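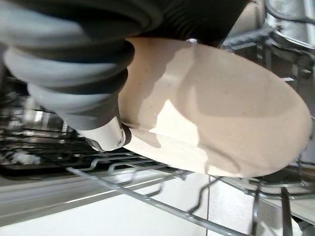
**Equipment planning for assisted kitchen tasks: progress report to the Hornow Fund**

January 2026

1. Purpose of this report

The Fund asked for a statement of progress before releasing the second part of the equipment grant. This report covers spending to date, the purchases now proposed, and two matters on which we ask for a decision. Technical results are reported separately by the Poline group and are mentioned only where they affect a purchase.

2. Position at the end of the first period

The first part of the grant was used to fit out one work area at the Jireš building, with a single arm, a wrist camera and a soft gripper with bellows fingers. Work has centred on the handling of crockery at a dishwasher rack. Oval dishes were added to the set of test items in the autumn, at the request of the two care homes advising the project. Their kitchens use them daily, and the original plan allowed only for round plates and mugs.

The change has had a cost. A shallow oval dish gives the fingers few good places to press, and the wire tines leave little room beside it. The team has therefore spent more time on approach angles than was planned, and the work on cutlery has been moved to the second period. We do not expect to ask for further staff time on this account.

3. Consumable parts

The original budget treated the gripper as a single purchase with a life of three years. This was a mistake in our planning. The bellows and the plastic tips should be treated as consumables, bought and stored in the same way as filters or gloves, with a separate line in the accounts.

Svetozár Murín has prepared a revised schedule on this basis. It provides for the following:

| Item | Quantity | Cost (euros) |
|---|---|---|
| Replacement finger tips, plastic | 56 | 800 |
| Replacement bellows fingers, grey | 8 | 1130 |
| **Total** | | **1930** |

The quantities are intended to last until the end of the second period. Tips are held in greater number as they are cheap, and the supplier's delivery times have been uneven. Collars and screws come with the tips and need no line of their own.

4. Second gripper

We propose to buy a second complete gripper at a cost of 2675 euros. At present any fault stops all work at the rack, and the arm stands idle until parts have been fitted and the camera has been set up again. With a second unit kept ready, the change could be made within a morning.

Two suppliers were approached. Conard offered a unit that fits the present mount without an adapter, and the price given above is theirs, including delivery. The other supplier's unit was cheaper to buy but would have required new tips of a different pattern, so that the stock described in section 3 could not be shared between the two grippers. The written offers are attached as Annex B.

A rigid two-finger gripper was also considered. It remains an option for cutlery, and we have asked to borrow one before any money is committed. It does not form part of this request.

5. Items no longer required

The plan set aside money for a second dishwasher, to be used with its door and side panel removed for easier filming. The wrist camera has given views of the rack good enough for the team's needs — including the underside and rim of a dish as it is handled — and this purchase has been dropped. The sum released will cover the consumable parts in full and most of the second gripper. The remainder can be met from the travel line, which is underspent.

6. Risks

The main risk is delay in supply. The offer from Conard is open for thirty days and we cannot be sure that the price will be held after that. There is also a smaller risk that the care homes will ask for further items to be added to the test set. We have agreed with both homes that the list is closed until the cutlery work has been reviewed.

7. Decisions requested

The Fund is asked:

- to approve a separate budget line for consumable parts, as set out in section 3;
- to approve the purchase of the second gripper from Conard, and the transfer of the unused dishwasher money for both purposes.

Orders can be placed in the week following approval. A revised budget sheet is attached as Annex A, and questions on any figure in it should be sent to Svetozár Murín at the Jireš building.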